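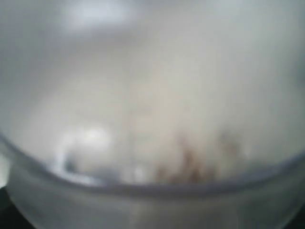

4. Fitting and first fill of the tank

The Tollier 106 is supplied with the tank, lid, float and hose packed separately. Check the parts against the packing list before you start. If anything is missing, quote part number 2697 when you contact the Clallham spares desk.

4.1 Fitting the tank

1. Switch the humidifier off at the wall and unplug it.
2. Stand the base on a flat, level surface. Leave a gap of 285 mm between the back of the unit and the wall.
3. Rinse the tank with cold water. Do not use washing-up liquid — it leaves a film that stops the float moving freely.
4. Drop the float into its guide with the flat side up.
5. Lower the tank onto the base until both side clips click.
6. Push the hose onto the outlet and turn the collar clockwise, hand tight only.

CAUTION: Never lift the unit by the tank. Use the grips on the base.

4.2 First fill

1. Fill the tank with cold tap water up to the MAX line.
2. Close the lid and wait eight minutes for the base to fill.
3. Check around the collar for drips. If there are any, empty the tank and repeat step 6 of section 4.1.
4. Plug in and press the power button once. The lamp shows green.

Note: In hard water areas, use the Tunstall filter cartridge (sold separately). Soak it overnight before fitting.

Note: The tank may turn cloudy with use. This does not affect the output. To remove scale, see section 7.

CAUTION: Do not add oils or scents to the water. The Tadau scent tray fits the outlet only and must not be placed in the tank.

If the lamp stays red after filling, the float is stuck or upside down. Unplug the unit, take off the tank and go back to step 4 of section 4.1.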